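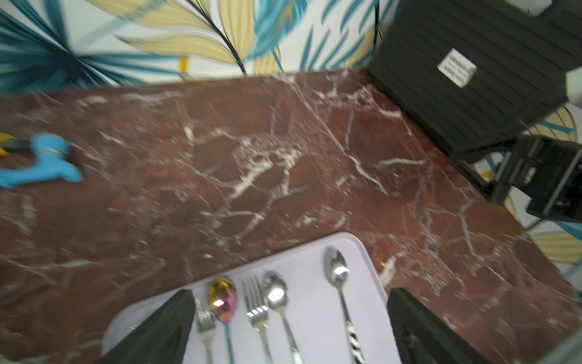

Archives > Lesness Neighbors list > Kitchens and tables

Print this message | E-mail this message

Subject: Re: sealing a stone tabletop, which product??
From: Kirsten Kvaran

Do-yoon, quick answer, am on my way out the door. Your message is underneath for anyone who missed it.

Do-yoon Sung wrote:
> Hi all. We bought a secondhand marble table from a couple over in
> Groltholm and I have no idea if it was ever sealed. Already got one
> dull ring on it, from a glass of lemonade I think. Is the ring a
> stain or something else? And do I seal over it or fix it first?
> The store had two kinds of sealer and the guy there couldn't tell
> me the difference. We eat on it every day so I don't want anything
> nasty. Also is vinegar ok for wiping down, that's what we use on
> everything else.
> Thanks, Do-yoon

NO vinegar. Please stop today if you've started. Same for lemon cleaners, bathroom spray, anything for limescale. Acid eats the polish and the dull ring is exactly that, an etch. Not a stain. Sealer won't fix it and won't prevent the next one either, sealer is for oil and coffee and wine soaking in.

So fix first, then seal. Marble polishing powder, damp cloth, small circles, wipe, look, go again. Mine took 3 rounds. Try it near a corner before you go at the middle. If you can feel the ring with a fingernail then it's deeper and you want a stone person, there's one on Bekaren Street who did our windowsill. Not cheap but he was fine.

To find out if its sealed: spoonful of water, leave it ten minutes, wipe. Dark patch = it drank the water = needs sealer. No patch, leave it alone for now.

On the two kinds. Get the penetrating one, not the kind that sits on top. Top coat ones scratch and peel and then you're stripping it. Check the label says ok for food surfaces once cured. Thin coat, and wipe off ALL the extra before it dries or you get a haze (ask me how I know). Keep everything off it for 48 hours after. We ate on the couch for two nights, kids thrilled.

Daily is just warm water and a drop of dish soap, then dry it. Coasters. Sorry.

I have more than half a tub of the powder left if you want it, will leave it at the Gazi bakery counter under your name, they don't mind. Bring back whatever you dont use, Mom wants it for her hearth.

Kirsten

Last updated: January, 7:40 a.m.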